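Bench Notes: Showing a Robot Arm a Chore

*Tips from the Altville shared workshop, kept by Theda Kramer. Last tidied December 3, 2024.*

Most of the tips on these pages concern glue, drawer runners and the correct way to store sandpaper (flat, and away from me). This one is for people who have decided that a robot arm should put things away for them, and who have found out that somebody has to put the things away first, by remote control, over and over, while the arm takes notes.

I have been doing this since February. I came to it from upholstery, where you also spend a long time bent over something that will not hold still. The tips are in the order I remembered them.

## Before you touch the controls

**Do the chore yourself first, with one hand.** Use a thumb and one finger, and no wrist tricks. If you can't pick up the item that way, the gripper won't manage either. I once spent a whole evening trying to teach an arm to lift a teaspoon off a flat counter. Then I tried it myself with two chopsticks and a clear conscience, and went home.

**Pick a chore with an obvious end.** "Tidy the counter" is a marriage, and it has no end. "Put the spoons in the spoon slot" can be finished before supper. When you start the recording, you should already know what the last second of it looks like.

**Write the chore on a card and tape it where you sit.** One sentence. If the sentence has an "and then" in it, consider two chores. If it has two, consider a different hobby.

**Check your cables at full stretch.** Move each arm to the farthest place it will need to go, slowly, and watch the slack. A cable that is fine in the middle of the table can be as tight as a banjo string in the corner. Fix that with a strap or a clip now. You'll otherwise find out in the best take of the night.

**Wipe the surface.** Crumbs are nothing to you. To a small camera near the gripper they are scenery, and they change every day depending on who had toast.

## At the controls

**Slow is fine. Stopping is trouble.** Everyone's first recordings are full of pauses: reach, stop, think, scratch nose, continue. The arm copies what it is given, and what you have given it is a long stretch of hanging in the air for no reason. Decide what you're doing, then do it at the speed of a person icing a cake. If you need to think, think between recordings.

**Sit the same way every time.** Mark the chair legs with masking tape. On the Vornine hand controllers we use, an inch of difference in the chair puts my elbow on the wrong side of the armrest, and every grasp that night comes in crooked. Your rig will have its own opinion about your elbow. Find out what it is.

**Open the gripper early.** Have it open well before you arrive, so the last bit of the reach is only a reach. Beginners open on arrival and bat the thing across the table. It's very funny the first 6 times.

**Let go completely before you leave.** Open, wait a breath, then lift straight up. Half-open exits drag the item back out with you, like a sweater sleeve on a door handle.
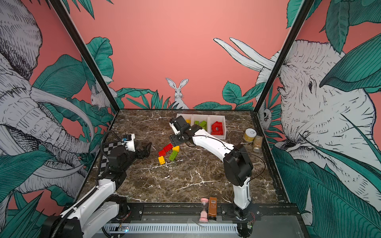
Sorting by color is the chore I start newcomers on, and I haven't found a better one. You get reaching, grasping, carrying and letting go, and any fool can tell at a glance whether it went right. Keep one color to a compartment and never swap them in the middle of a batch – with yellow on the left, green in the middle and red on the right, the person at the controls stops having to think after a few rounds, and it shows in how smoothly the arm moves. Leave some bricks in each compartment too, as a reminder of what goes where. The loose ones should land in a different little jumble for every recording, some close enough to touch. Perfectly spaced bricks make for lovely recordings and a robot that has never met a real table.

**With two arms, give each one a job.** Both hands going for the same brick looks like two people being polite at a doorway, except that one of them weighs more than you'd like. Say out loud which side is taking what. If you feel silly talking to the table, you'll get over it, and the neighbors already have.

**Park the idle arm somewhere dull.** Pick a resting spot, use it every time, and keep it out of the other arm's way. An arm that drifts while its partner works will teach the robot to drift.

**Cross the middle as little as possible.** There is always one brick on the wrong side. Either take it with the nearer arm or go the long way over the top with plenty of height. Low and sideways is how things get knocked off tables, as any cat could explain.

## Mistakes, and what to do with them

**Keep the fumbles you recover from.** If you drop the brick, go back and pick it up as you would if your mother-in-law were watching, then carry on. A robot that has only seen perfect grasps has no idea what to do after a poor one. It will carry nothing to the tray with enormous dignity and open its gripper over the slot.

**Throw out the ones you gave up on.** A recording that ends with you swearing and hitting the stop button is teaching the swearing and the stop button. Delete it the same night. You won't remember which one it was in the morning, and the file names won't help.

**Don't fake a rescue.** Reaching in with your own hand to straighten a brick ruins the recording. It also ruins your knuckles. If hands have to go in, stop the recording, stop the arms, and then put your hands in. This is the one tip on the page I will be unpleasant about.

**Change one thing at a time.** New lamp on Tuesday, new tray the week after. I once changed the lamp, the tray and the operator in one go, and the robot took it badly. I never did learn which of the three it minded. The operator was me, so I blame the lamp.

## How many is enough?

More than you want to do. My first sensible result on color sorting came after 1,134 recordings, and I'd have sworn I had done twice that. Another member aimed for 2,000 on folding washcloths and now won't have a washcloth in the house.

Numbers like those depend heavily on the chore and the software, so don't hang mine on your wall. What you can do is keep sessions short. After an hour my grasps go sloppy and I can see it on the playback, a sort of slump. I now do four short sessions a week with a cup of tea between them, and I delete a good deal less.

**Trade off operators, within reason.** Two people with different habits give the robot some variety. Five people who have never compared notes give it a committee. Have everybody watch one good recording together before starting, and agree on small matters such as which brick goes first.

**Watch the playback at double speed.** Hesitations leap out at you. So do bad habits: I approach everything from the right, including, I'm told, conversations.

## Odds and ends

- A shallow tray beats a deep one for beginners. Deep compartments mean aiming the whole wrist down a hole.
- Chunky toy bricks are forgiving. Coins, playing cards and anything you'd call "a bit floppy" can wait for spring.
- Dark, shiny tabletops throw back the lamp. Move the lamp before you buy a tablecloth.
- If you use a Memano gripper, check the fingertip pads before each session. A worn pad feels exactly like a bad operator, and you'll spend a week blaming yourself.
- Our recording notebook is a paper one from Waaka with a pen tied to it. Date, chore, who drove, anything odd. "Anything odd" is the column we read most.
- Label the emergency stop in large letters, then make every new person press it once while everything is going well.
- Put the bricks away by hand at the end of the night. Yes, I know.

Corrections go in the tin by the workshop door. The washcloths are in there as well, if anybody wants them.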